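Prundora User Forum > Software > Perception and Labelling
Topic: Grasp-state labels on thin fabric, proposed change to the default segmenter
Status: Open

s_haldane (Maintainer)
Posted 09:14

Colleagues are asked to comment on the following before the December release of the Prundora tools is frozen.

The episode segmenter currently derives grasp state from jaw width alone. A grasp is declared when the width stops changing above a fixed floor while the closing command, or the operator's trigger, is still applied. On rigid objects this has given few difficulties. On garments it does not perform acceptably. A single layer of T-shirt fabric is thinner than the noise on our width estimate, and the segmenter therefore cannot separate a jaw closed on cloth from a jaw closed on nothing. In the Wonoson garment set, which was the subject of the review, 142 episodes had at least one grasp label that the reviewer changed by hand.

The consequences are felt downstream. The planner conditions its choice of next step on grasp state, and a false "empty" label in the middle of a two-handed fold teaches it that a hand may be moved away while it is in fact holding the hem.
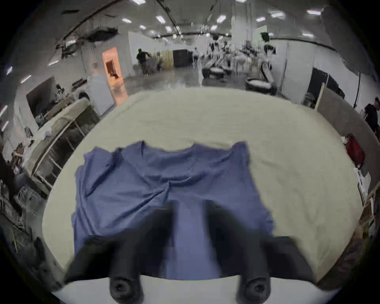

I propose that the width test be retained only as a gate, and that the label itself be taken from the wrist view by a small classifier running on a crop between the fingertips. The classifier would return one of three states: open, closed empty, closed on material. It would run offline at segmentation time. No change to the recording software would be required, and existing recordings could be relabelled in place.

Comments are invited on the approach, on the format of the new field, and on whether the change should be on by default.

Senga Haldane

shibata_s
Posted 09:52

I support the aim of the proposal but I do not agree with the method as stated.

The wrist view is least informative at the moment when the label matters most. When the jaws close, the fingers themselves hide the point of contact. What the classifier would learn is the presence of fabric near the fingers, and in a garment task there is fabric near the fingers nearly all of the time. I would expect it to report "closed on material" whenever the gripper is shut above a shirt, including the case where the operator has missed the pick.

I would suggest that motion be used in place of appearance. If the jaws are closed and the wrist then moves, held cloth remains fixed relative to the fingertips while the rest of the garment moves in the view. Missed cloth moves with the table. This can be tested with optical flow in the same crop, and it requires no training labels.

Shinji Shibata

a_macleish
Posted 10:20

May I raise a practical point on the flow test. Our operators frequently close the jaws and wait for the other hand to arrive. During that pause the wrist is still, and the flow test would have nothing to report. Would the state be left undefined for the whole of the pause, or filled back from the moment the wrist moves again?

If it is filled back, I have no objection. If it is left undefined, we would lose exactly the bimanual portions that we went to the trouble of recording.

Ailsa MacLeish

shibata_s
Posted 10:31

It would be filled back. The label at first motion after closure would apply from the instant of closure. The segmenter already runs over the complete episode, so there is no difficulty in looking ahead.

g_hepburn
Posted 11:05

I must register a stronger disagreement with both suggestions.

Filling back is acceptable for training data and unusable for control. We run the same grasp-state code on the robot. The controller cannot look ahead, and if the offline label and the online estimate are produced by different rules, the policy will be trained on a signal which it never receives in deployment. We have made this mistake before with the Dusolton contact flag, and the cost of removing it was considerable.

The rule should be that any state the policy consumes must be computable causally. I would ask that this be written into the contribution guidelines whatever is decided in this thread.

As to the remedy, I would first look at the width signal. The statement that cloth is thinner than the noise is true of a single layer, measured on a single frame. It is less certain once a calibrated zero is taken at the start of every episode and the estimate is averaged over a short window. People seldom pick a single layer in any case. They pinch, and a pinch brings up a fold of two layers or more.

Gavin Hepburn

s_haldane (Maintainer)
Posted 11:40

I am grateful to Gavin for the point concerning causality, which I accept. The classifier in my original post is causal and could be run on the robot. I had described it as offline only to limit the scope of the release.

On the width signal I remain doubtful. The fingers are compliant, and the closed width depends on how hard the operator squeezes. A calibrated zero taken with a light squeeze does not hold for a firm one. The view below bears on Shinji's objection as well as on Gavin's remark about folds.

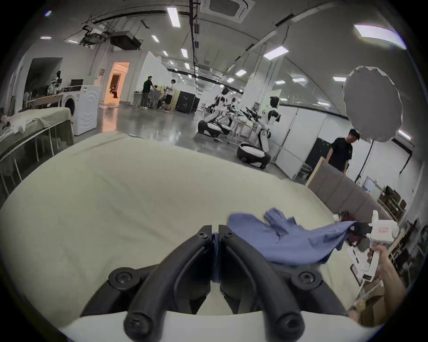
Fig. 2. Wrist view, jaws closed on a small fold of the garment; the second gripper holds the other end.

What may be noted is that the pinched fold is visible in the gap between the fingers. It is a small region, and the crop should be set on it tightly. My first crop was too generous and included a good deal of loose cloth in front of the jaws, and I concede that a classifier trained on that crop would behave as Shinji describes.

shibata_s
Posted 12:18

I accept that the fold can be seen in this instance. I would not wish to generalise from it. The garment and the fingers differ clearly in colour here, blue against black. I should like to see results on black garments before the classifier is made the default.

i_halliday
Posted 13:03

I maintain the importer for the Oh format and write only about the field itself.

A label with three states is convenient but discards information. May I request that the stored value be a probability for each state, with the discrete label derived at load time? Groups who prefer Gavin's rule could then apply their own threshold, and nothing would need to be relabelled when the default changes. The importer already supports vector fields at 200 Hz, and storage is not a concern.

I would also ask that the source of the label be recorded: width, flow, classifier or manual. At present the importer cannot distinguish a label corrected by a reviewer from one produced automatically, and relabelling in place would overwrite the corrections. This should be resolved before any relabelling is carried out.

Iona Halliday

a_macleish
Posted 13:26

Seconded on the source field. Our corrected episodes represent several weeks of review and must not be overwritten.

One further matter. When both grippers are in use, each recording carries its own clock, and the segmenter aligns them after the fact. We measured a residual offset of 13 ms between the two hands. For the grasp label on one hand this is of no importance. For a derived state such as "both hands holding", please confirm whether the combination is made before or after alignment.

g_hepburn
Posted 14:10

It is made before alignment in the present code. I regard that as a defect and have opened a ticket. The correction is small, and I can submit it separately so that it does not wait on this discussion.

With regard to the main question, I am prepared to withdraw my objection to the classifier on two conditions. The first is that the online and offline paths call the same function, with a test that compares their output on a recorded episode. The second is that the width gate remains ahead of the classifier, so that an open jaw can never be reported as holding material. I do not withdraw my view that the width signal has been given up too early, and I intend to submit figures for the windowed estimate with a proper model of finger compliance.

shibata_s
Posted 14:37

I agree to Gavin's conditions. I would retain the flow test as an offline check. It should not write labels. It should report disagreement with the classifier, and episodes with a high rate of disagreement should go to manual review. This would give us an estimate of classifier error on dark garments without anyone having to label them in advance.

i_halliday
Posted 14:44

A disagreement score can be stored at episode level without any change to the schema. I will reserve the key.

s_haldane (Maintainer)
Posted 15:30

The position as I understand it is recorded here for those joining later.

The classifier will be added behind the width gate, with a tight crop between the fingertips. Online and offline paths will share one function and one test. The field will hold probabilities together with a source tag, and entries tagged manual will be read-only to the relabelling script. The flow test will be added as an offline check only. Alignment of the two hands will precede any combined state, under Gavin's ticket.

The setting will be off by default in the December release. Shinji and I do not yet agree on the evidence required to turn it on, and I would prefer to leave that open until the results on dark garments are available. Gavin's figures for the windowed width estimate should be posted in this thread.

Ailsa, could you please indicate which of your corrected episodes may be used for the comparison test? One containing a long pause with the jaws closed would be most suitable.

a_macleish
Posted 15:51

I will send a short list tomorrow morning. Several contain pauses of the kind described. Please note that they were recorded before the change of fingertips, and the crop may need to be moved slightly for them.

g_hepburn
Posted 16:08

In that case the crop position should be read from the calibration file and not fixed in the code. I will add it to the ticket.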